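Desmontar primeiro, programar depois

No clube de robótica de Tanthorpe, alunos do secundário tentam ensinar um braço a trocar peças de computador. Reportagem de uma tarde que se prolongou.

Quatro e meia da tarde e a discussão já vai adiantada. É sobre parafusos. Se o braço os deve tirar ou se alguém os tira antes, à mão, e o braço fica só com o resto. Metade do clube acha que tirar à mão é batota. A outra metade quer chegar à final com alguma coisa que funcione.

O clube reúne-se na antiga oficina de serralharia da escola, ao fundo do pátio, chão de cimento, portas que não fecham bem. Cheira a óleo ainda, passados anos. Há casacos em cima de tudo. Uma rapariga come bolachas de pé enquanto escreve código com uma mão só. Ninguém lhe diz nada, as migalhas são problema dela.

O projecto chama-se Nomer. O nome apareceu num ficheiro de teste, era um erro de dactilografia, ficou. Querem inscrevê-lo no Desafio Baumgartner, competição de automação para escolas, 9 equipas este ano, e a prova é simples de dizer: receber equipamento electrónico em fim de vida, separar o que se aproveita. Cada equipa escolhe o equipamento. Houve quem escolhesse telefones. Impressoras, uma equipa, coragem. Tanthorpe foi para os computadores de secretária, e a razão é prosaica: a escola tinha um armazém cheio deles.

Computadores velhos, portanto. Torres que vinham das salas de informática, da secretaria, da biblioteca. Algumas ainda com o autocolante do inventário. Os alunos foram buscá-las num carrinho de jardim, três viagens, à chuva a última.

"Achávamos que eram todas iguais", conta um dos mais velhos, décimo segundo ano, que entrou para o clube porque a irmã já cá andava. "Não são. Não há duas em que a porcaria do cabo passe no mesmo sítio."

E é esse o problema central, o que lhes comeu o primeiro período inteiro. Um braço repete muito bem. Vai ao mesmo ponto as vezes que for preciso. Mas o cabo não está no mesmo ponto, o cabo está onde o último técnico o deixou, há dez anos, com pressa. Na primeira versão do programa tudo eram posições fixas. Funcionou numa torre. Na seguinte a pinça fechou em cima de um molho de fios e puxou, e foi preciso carregar no botão vermelho. Guardaram os fios arrancados, estão pregados num quadro de cortiça à entrada com a data por baixo.

A segunda versão tem visão. Uma câmara, um modelo que aprenderam a treinar com um tutorial e muita teimosia, 300 fotografias etiquetadas à mão. Dividiram o trabalho à hora do almoço. Memória, fonte, disco, cabo, não sei. A etiqueta "não sei" foi a mais usada nas primeiras semanas, confessam. Depois aprenderam. Hoje até os do nono ano distinguem um conector de dados de um de alimentação sem pensar, o que há uns meses era conversa de outro planeta.

A professora que acompanha o clube dá Física, não Informática, e diz logo que de redes neuronais percebe o que os miúdos lhe explicam. Trata das autorizações. Trata do horário. E faz perguntas chatas, é a especialidade dela. Porque é que escolheram esse ângulo? Mediram ou acham? Quantas vezes falhou? Têm um caderno só para as falhas e ela exige que seja preenchido a caneta, sem riscar. Já vai no segundo caderno.

O regulamento dá 6 minutos por máquina. Em 6 minutos há que retirar a memória, soltar o disco, e pôr cada peça na sua caixa sem partir nada. Cada peça danificada desconta. Cada intervenção humana desconta mais. O melhor tempo do Nomer, em treino, é pouco acima disso, e só com a memória. O disco é outra história. O disco prende por trincos de plástico, e o plástico velho ou não mexe ou estala.

Foi a propósito dos trincos que apareceu a Nornel. É uma empresa de recondicionamento aqui da zona, compra equipamento a escritórios, limpa, testa, revende. Um grupo do clube escreveu-lhes um email em Setembro a pedir peças estragadas para treinar. Responderam com um convite. Foram lá numa manhã, de autocarro, e viram como se faz à mão, por gente que faz aquilo há muito tempo. Uma das técnicas abria uma torre, tirava tudo e fechava em menos tempo do que eles levavam a ligar o portátil.

Ficaram calados na viagem de volta. Depois começaram todos a falar ao mesmo tempo.

O que trouxeram de lá foi a ordem. Na Nornel ninguém vai direito à peça. Primeiro deita-se a torre, depois afastam-se os cabos, e só depois se toca na memória, com os dois trincos abertos de uma vez e nunca um a seguir ao outro. Os alunos faziam ao contrário, iam logo à memória, que era o mais vistoso, e passavam a vida a lutar com fios. Reescreveram a sequência toda nessa semana. As falhas no caderno desceram para menos de metade, há um gráfico, desenhado à mão em papel milimétrico, e têm um orgulho enorme no gráfico.

Trouxeram também vocabulário. "Limpar o caminho" é agora expressão corrente, serve para os cabos e serve para quem está à frente do quadro. E a mania de falar para as máquinas, que na Nornel toda a gente tem, pegou-se.

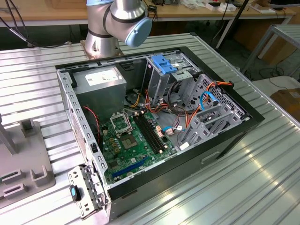
Voltando aos parafusos. A tampa lateral sai à mão, isso ficou assente e o regulamento permite, a torre pode chegar à mesa já aberta e deitada. A discussão é sobre os de dentro. Os que seguram a fonte, os que seguram a placa. Para já a proposta é deixá-los em paz, não contam para a pontuação mínima, e se sobrar tempo até à final logo se vê. Votou-se de braço no ar. Ganhou a prudência, por um voto, e quem perdeu pediu recontagem.

Com o processador é parecido. Tirá-lo dá pontos extra, bastantes. Só que é levantar a alavanca, abrir a armação de metal, pegar numa coisa pequena pelas bordas sem tocar em mais nada. À mão já custa. Há um aluno do décimo que treina isto sozinho, com a pinça em modo manual, ao fim da tarde quando os outros arrumam. Diz que é quase relaxante. Tem conseguido uma em cada cinco, e a professora obrigou-o a escrever as outras quatro.

Dinheiro há pouco. O orçamento do clube para o ano foram 110 euros, gastos quase todos em pontas de borracha para a pinça, fita, e uma fonte de alimentação que afinal era a errada. O resto é emprestado, impresso em 3D ou encontrado. Uma mãe coseu as capas para os cabos. Os suportes foram desenhados por duas alunas que nunca tinham aberto um programa de CAD, e o primeiro saiu ao contrário, espelhado, serve hoje para pousar canetas.

Pergunto o que acontece às torres depois. Resposta de várias bocas: voltam a montar-se. Quase todas. Faz parte do treino, porque para testar outra vez é preciso que esteja tudo no sítio outra vez, e os mais novos começam por aí, a montar o que o braço desmontou. Há quem prefira essa parte. Um rapaz do nono explica-me, muito sério, a diferença entre duas gerações de memória e onde fica o entalhe em cada uma. Fico a saber mais do que queria.

O que já não serve para treino segue para a Nornel, que dá à escola um recibo com o peso. Também há um gráfico disso.

Cinco e vinte, a última tentativa do dia. Silêncio relativo. Alguém conta os segundos em voz alta até lhe pedirem que pare. A pinça desce, hesita, desce mais um bocado, e a memória sai direita. Gritos. Depois larga-a fora da caixa, por um dedo. A aluna das bolachas já está com o caderno aberto. Falha, escreve, a caneta, e ao lado a causa provável: altura da caixa mal medida, outra vez. É a terceria vez este mês e toda a gente sabe quem mediu.

A final é na Primavera, num pavilhão a duas horas de caminho. Vão de carrinha, com três torres de reserva e, se a votação da próxima reunião correr bem, com os parafusos de dentro incluidos. Há quem já ande a angariar votos. Às seis menos dez apagam-se as luzes e alguém volta atrás a correr, esqueceu-se do casaco.

Artigos relacionados

Oficina aberta: um sábado a reparar torradeiras
Porque é que as escolas guardam computadores que ninguém liga
O que pesa uma sala de informática
Aprender a soldar aos catorze anos
Desafio Baumgartner: o que mudou no regulamento
Cartas dos leitores: robôs, recreios e trabalhos de casa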